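Fixit Neighbors > Shop Talk > Tools & Machines

Can a robot do the boring half of a computer teardown yet?

Posted by Pakura, Sunday

Hi all, long-time reader, not much of a poster. I run a little refurb corner out of my garage in Galtdale. People drop off dead desktops, I pull the drives, wipe or shred them, sort the plastic from the metal, and whatever still works gets cleaned up and goes to a family that needs a computer. I love the last part. The first part is killing my thumbs.

Last July I got a pallet of 60 office machines in one go, all the same model, and by the end of it I never wanted to see a drive caddy again. You know the kind, the drive sits in a gray plastic holder, there's a colored tab you squeeze or pull, and then it comes out or it very much doesn't. I've broken tabs. I've broken fingernails. I have a drawer of little cables I tore by being in a hurry.

So my question is whether machines can do this kind of thing yet. I see videos of robot arms folding towels and loading dishwashers and I keep thinking, okay, if it can do a towel it can surely get a hard drive out of a plastic holder, right? It's the same motion every time. My brother-in-law says wait two years. My husband says buy a better glove.

I don't need it to be fast. I'd be happy if it ran overnight and did a dozen while I slept. Is anybody doing this at home or in a small shop, and what does it cost for real? I have maybe the price of a used riding mower to spend, and I can follow wiring instructions but I can't program anything.

Also, if the answer is no for computers, is it yes for anything else? I would take laundry.

Vurkum

I do industrial maintenance for a living and I've been playing with a small arm in my basement for a while now, so I'll give you the long version. Get a coffee.

Short version first: for your garage, on your budget, no. Sorry! But it's a more interesting no than it was a few years back.

The towel thing fools everybody, me included. A towel forgives you. Grab it an inch off and you still have a towel in your hand. A drive in a holder doesn't forgive anything. There's a direction it wants to go, and if you push a hair sideways it binds, and then you need to feel that it's binding and back off and wiggle. You do that wiggle without thinking. Your thumbs know (that's why they hurt). Most of the cheap arms have no idea how hard they're pressing, so they either stall out or they keep going until something cracks. 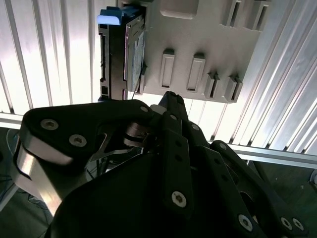 And then there are the wires. I can't say this strongly enough, it's always the wires. Rigid parts stay where you put them, so if your machine learned where the plastic is, it's still there the next time. A cable is somewhere else every time. It springs up, it drapes over the thing you want to grab, it catches on whatever finger is passing by. I spent a whole winter of evenings on a job that came down to moving one cable out of the way first. My fix in the end was to move it by hand before pressing start, and I'm not proud of it.

On the "same motion every time" part, you're half right. If all 60 of your machines are truly identical and you build a jig so every one sits in the same spot, the old-fashioned kind of automation can do it. No brains needed, just a program that goes here, squeezes, goes there. Factories have done that forever. The trouble is that next month your donations are 14 different models with the tab on the other side, and you have to start over with every one. The newer approach is to steer the arm yourself through the job a whole bunch of times, record it, and train it on the recordings. It copes better when things shift a little. It also needs a lot of recordings. For one pick-up-and-move job I did several weekends of it, and it worked nicely until I changed the light bulb over the bench. Then it forgot everything it knew. That was a fun Sunday.

What I'd do with riding mower money in your shoes:

Get a powered screwdriver with a clutch, a decent one, and hang it from a spring balancer over the bench so it floats back up when you let go. Best thing I ever did for my hands.

Make a wooden cradle that holds the case at a tilt, so you're pulling toward your chest and your whole arm does the work.

Buy a pair of plastic pry tools and use those on the tabs. Stop using your nails!

For laundry, call me in ten years. It'll probably get it out of the dryer. I wouldn't bet on it matching socks.

Zakharchenko

Vurkum covered it pretty well but I want to disagree on one thing. I don't think you should write off an arm completely, you should just give it the dumb job. We have one in our makerspace and it's hopeless at taking anything apart, but it moves finished parts from a tray to a bin all afternoon and doesn't complain. If you pull the drives and drop them in a tray, always facing the same way, a hobby arm can carry them to the wipe station. Does it save your thumbs? No. It saves you some walking.

Ours cost $1847 with the gripper and the power supply, and then you'll want spare motors because you'll cook one. Budget for a sturdy table too. Ours was on a folding table at first and the whole setup swayed every time it stopped moving, so it missed by a finger's width. Bolted it to a workbench and it got better the same day.

Keep an eye on it, though. I know you said overnight, but I wouldn't leave one running in a garage while I was asleep, especially with old drives and chargers lying all over the place. We stop ours when the last person leaves.

galtdale_gary_not

just get a teenager. mine does 4 an hour for pizza

Pakura (original poster)

Okay, thank you, that's a lot more than I expected. I ordered the pry tools and I'm going to try the tilted cradle with some scrap two-by-four. The spring balancer thing I had never heard of, and now I want three of them. Vurkum, do you hang yours off a joist or did you build a post? My garage ceiling is drywall and I don't trust it to hold anything.

Vurkum

Post. Piece of steel pipe in a floor flange, screwed to the back corner of the bench, with an elbow and a shorter piece sticking out over the work. Don't hang it from drywall, please!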